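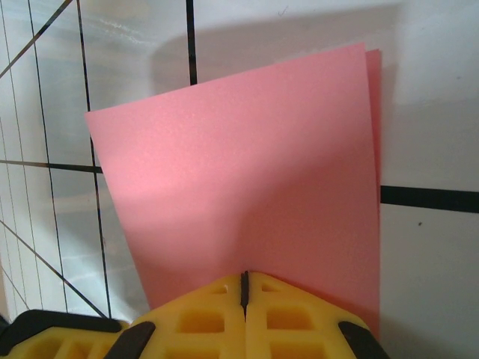 Step 4. Folding your first sheet

Take one sheet of the pink paper from your Pramer craft pack and give yourself a nice clear patch of floor or table to work on. There is no hurry at all with this part, so do please take your time.

1. Bring one side of the sheet up and over toward the other, keeping hold of the bottom edge as you go.
2. Let the raised side curl a little if it wants to - it will settle once you press the fold.
3. Run a fingertip slowly along the fold, from the bottom up.
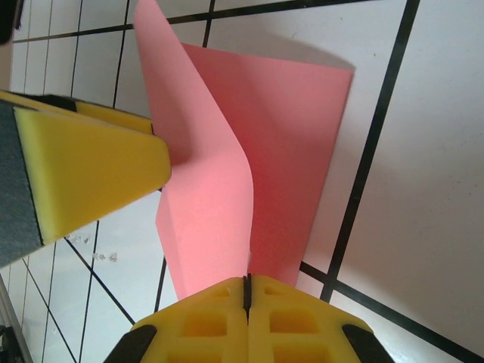

Fig. 2. One side lifted, the other lying flatter on the tiles, with a sponge to the left.

Note: Spare sheets are sold under part number 442.

Caution: Keep damp sponges away from the paper, as the pink color can run onto light floors.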